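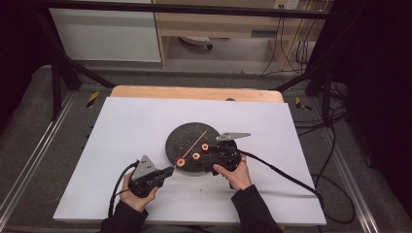 Ring threading

Ring threading is a tabletop activity in which small rings are passed one at a time onto a thin stick. It is used as a pastime and as practice in fine hand control. The stick may be held in one hand, laid flat or propped at an angle.

Equipment

A basic layout has a thin wooden stick, a few small rings and a round plate or disc to work on. Red rings show up well against a dark surface, and a white board under the plate makes dropped pieces easy to find. Plates with a textured face are preferred to glazed ones, on which rings tend to slide. The Bellier set, sold in Mondport, came with 13 rings and a single stick.

Method

The rings are placed flat near the middle of the plate. One end of the stick is steadied while a ring is lifted by its outer edge and guided over the other end. In the two-handed form, one hand keeps the stick and the other moves the rings.

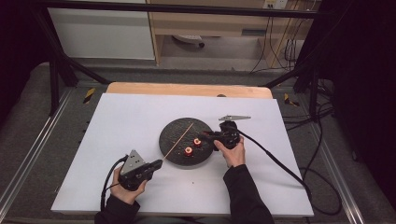

Variations

In the Marlow form, the stick must stay on the plate and may overhang the rim at one end only. Janjua rules allow it to be raised, but each ring must be threaded before the next is touched.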